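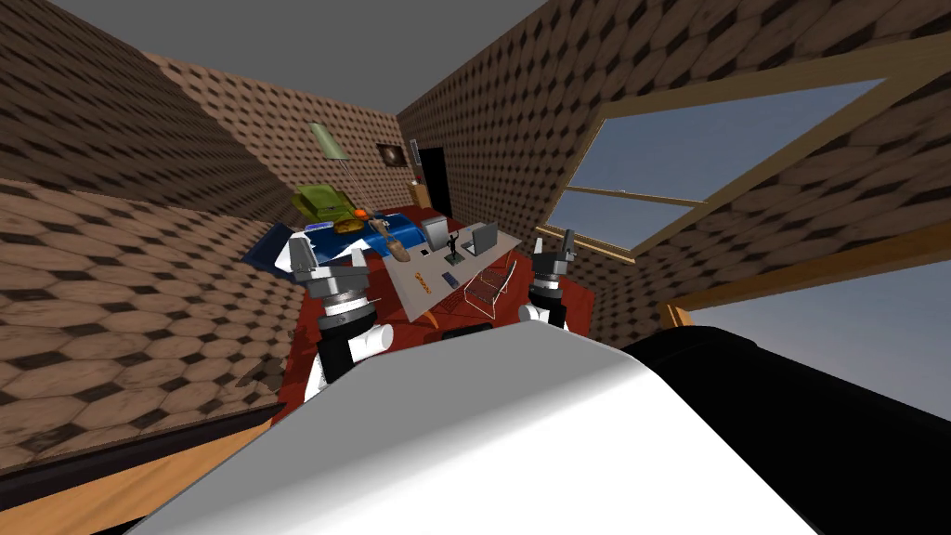

Unit 4 Handout: Planning and Budgeting for a Home-Robot Lab
Instructor: Abimbola Onuoha
Revised 9/23/19

Read this before you start the budget worksheet. The worksheet is individual work. The purchase plan that follows it is done in your project groups.

4.1 Start with the task list

A purchase plan begins with what the robot has to do. Write down each task in one sentence, with the object, where it starts and where it ends up. "Move a tablet from the desk to the bed" is a usable task. "Help in the bedroom" is too broad to price.

Next to each task, note what it demands of the equipment:

Reach, measured from the robot's shoulder to the farthest object
Payload, including the weight of the gripper itself
One arm or two
Floor type, and whether the base has to cross from wood to carpet
What the robot's own body hides from its head camera

The last line gets skipped most often. On a two-armed machine the torso and arms can block a good part of the near floor. If your tasks include picking things up off the carpet close to the base, check this in simulation before you price a second camera, and check it again with the arms raised.

4.2 Simulate first, then buy

For this course, every group works in the simulated bedroom before asking for hardware money. The room has a bed, a desk with a monitor and a laptop on it, a chair, and small objects on the desk and the floor. The robot has two arms with a gripper on each.

Simulation costs less than hardware, but it is not free. Put these in the budget:

Workstation time
Staff hours to build or change rooms
Licenses, if your simulator charges for them
Storage for recorded runs

A simulated room will answer questions about reach, layout and camera view fairly well. It is weaker on grip, cable drag and carpet. Keep money back for testing those on a real arm.

4.3 Fixed costs and running costs

Split the worksheet into two columns. Fixed costs are paid once: base, arms, grippers, cameras, charger, safety stop, furniture for the test room. Running costs come back every term: gripper pads, batteries, repairs, service contract, technician time.

Student plans usually get the first column close and the second column far too low. Gripper pads are a good case. Suppose a set costs $200 and lasts one term. With two arms, and a spare set for each, that is $800 a term before anything has broken.

4.4 Worked case: Lilluton

Lilluton is a training apartment for assistive robots. Ward Bosman wrote its first equipment plan and Yiğit Erdem revised it. They compared two suppliers, Turuline and Plostetti.

Turuline quoted the lower price for the arms. Plostetti's quote was higher but included the wrist adapters, which Turuline sold separately at $700 each. With two arms the adapters added $1,400 to the Turuline quote, and the gap between the suppliers almost disappeared. The group chose Plostetti for its shorter repair time — 7 days against an open-ended promise.

Compare complete quotes only. Ask each supplier for shipping, adapters, software, training and repair turnaround in writing.

4.5 Order of purchase

Buy in this order unless you have a reason to change it:

Safety stop and floor markings
Base and one arm
Cameras
Second arm
Spares

Leave time between the first arm and the second. Babatunde Briggs will cover lead times in the August workshop, and his slides will go in the course folder.

4.6 To hand in

Task list, one page
Two-column worksheet
Two complete quotes for the most expensive item
A short paragraph on what you tested in simulation and what you could not test

Questions about the worksheet go to Suleiman Ezeani. Late worksheets are accepted up to 2 days after the deadline, with a penalty.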